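4 Setting up the belt and side table for loose fruit

This section covers the preparation of the Nurken belt table for handling loose fruit in bunches. Read section 3 (Levelling and fixing the rails) first. The belt must be switched off at the wall before any of the steps in 4.1 and 4.2 are carried out.

4.1 Before you start

You will need:
Two clean lint-free cloths
Neutral washing-up liquid, diluted in warm water
The hex key supplied with the rails
One shallow open-topped box
A steel rule

Check that the part number on the belt packet ends in 877. Belts with other endings are a different width and will rub against the rails.

4.2 Cleaning and checking the belt

1. Switch off at the wall and remove the plug.
2. Wipe the top face of the belt along its length. Do not scrub across it.
3. Turn the end roller by hand to bring the underside round, and wipe again.
4. Dry with the second cloth. Leave the belt to stand for 30 minutes before loading.
5. Look along both side rails. The gap between belt and rail should be even from one end to the other. If it is not, slacken the rail screws, move the rail and tighten again.
6. Wipe the tabletop next to the belt, including the strip against the inner rail where stalks and bits of peel collect.

CAUTION: Do not use bleach, solvent or citrus-based cleaner on the belt. These make the surface tacky and fruit will drag when it is lifted.

Note: A faint mark along the belt edge is normal on new belts. Fraying is not. Replace a frayed belt as described in section 7.

4.3 Placing the box

1. Stand the box on the tabletop, outside the inner rail. It must not rest on the rail or overhang the belt.
2. Leave a gap of 2 cm between the box and the rail. Measure at both corners.
3. Use a box with low sides. Tall crates make it hard to set a bunch down without knocking the lower fruit.
4. If fruit is to stay in the box overnight, line it with a single folded sheet of plain paper. Bubble wrap slides and should not be used.

A box in a strong colour is easier to pick out against the white tabletop. The box supplied with the Stevomby kit is suitable. Boxes from the older Warnilard kit are too deep and should be kept for root vegetables.

4.4 Loading bananas

1. Choose bunches with a sound crown. Split crowns let single fruit drop away during lifting.
2. Remove labels, tape and any plastic collar from the stem.
3. Lay the bunch on its side on the belt, clear of both rails. Do not stand it on its tips.
4. Place one bunch at a time. Wait until it has been lifted clear before placing the next.
5. Plug in and switch on. Run the belt at speed setting 2.
6. Stop the belt before adjusting the position of a bunch. Do not push fruit along with the belt running.

CAUTION: Keep sleeves, cords and loose hair away from the belt and rollers at all times.

Note: Bananas mark easily below the skin. A bunch that has been dropped should be put aside even if it looks sound. Bruising usually shows by the next day.

4.5 If the bunch will not stay in place

Bunch rolls over when the belt starts: turn it to lie on its other side. Large bunches usually have one side that is flatter.
Bunch drifts towards a rail: check the table with a spirit level and adjust the feet.
Bunch sticks to the belt: the belt is damp or has cleaner left on it. Repeat 4.2 from step 2.
Fruit lands on the rim of the box: check the gap given in 4.3.

4.6 After use

Remove all fruit from the belt and the box. Switch off, unplug and wipe down as in 4.2. Record the clean in the table log with your initials. Replacement belts and rail screws are ordered from Fernandes; quote the full part number.

Section checked by Sheena Dunbar. Corrections to Balakrishnan Namboodiri by Wednesday.
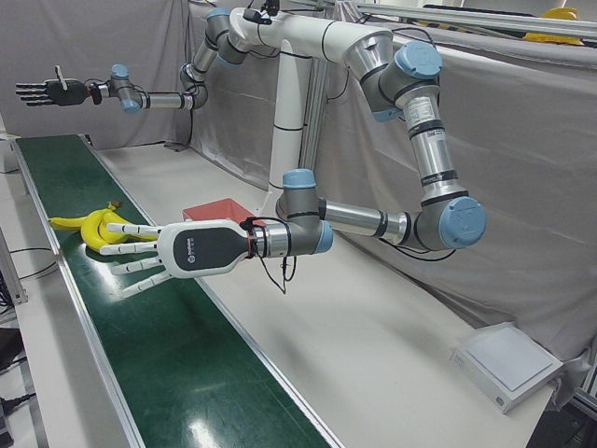
Fig. 4.1 Bananas on the belt, with the open box on the tabletop beyond the inner rail.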